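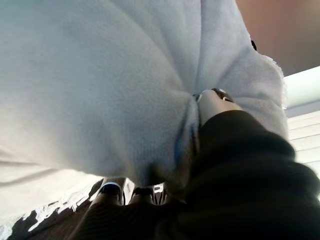 Talleres > Robótica casera > Reseñas

Kit de pinza Zumatport, después de un mes en el taller
Por Felicidad Policarpio

Compré el kit en octubre para el brazo que construimos en el taller compartido de la calle Dalgleish. Pagué 133 euros, con el envío incluido. El español no es mi primera lengua, así que pido paciencia si alguna palabra técnica no es la exacta.

Nuestro proyecto es modesto: que el brazo levante una manta y la deje doblada sobre la mesa. Con piezas duras casi cualquier pinza sirve. Con tela polar es otra historia, porque el tejido se arruga, se junta en un punto y los dedos pueden coger dos capas en lugar de una.

El montaje me llevó una tarde. Las instrucciones vienen en inglés y en un español bastante raro, pero los dibujos son claros. Faltaban dos tornillos; escribí a la tienda Trovico y me los mandaron en 4 días.

Lo que más me gusta es la fuerza de cierre, que se regula en pasos pequeños. En mis pruebas, el valor 37 fue el mejor para el forro polar; más arriba la tela queda marcada, más abajo se escapa. Lo que menos me gusta es el cable, demasiado corto para un brazo largo. Tuve que hacer una extensión, y la guía no dice nada de esto.

Antes usaba la pinza de Saden. Es más silenciosa, pero con telas gruesas se me paraba el motor.

¿Lo compraría otra vez? Sí, para textiles. Para piezas pequeñas de metal todavía no lo he probado bastante y prefiero no opinar.

Relacionados
Fundas de tela para brazos: cómo coser una
Extensiones de cable para servos
Saden, seis meses de uso

Contacto | Aviso legal | Volver arriba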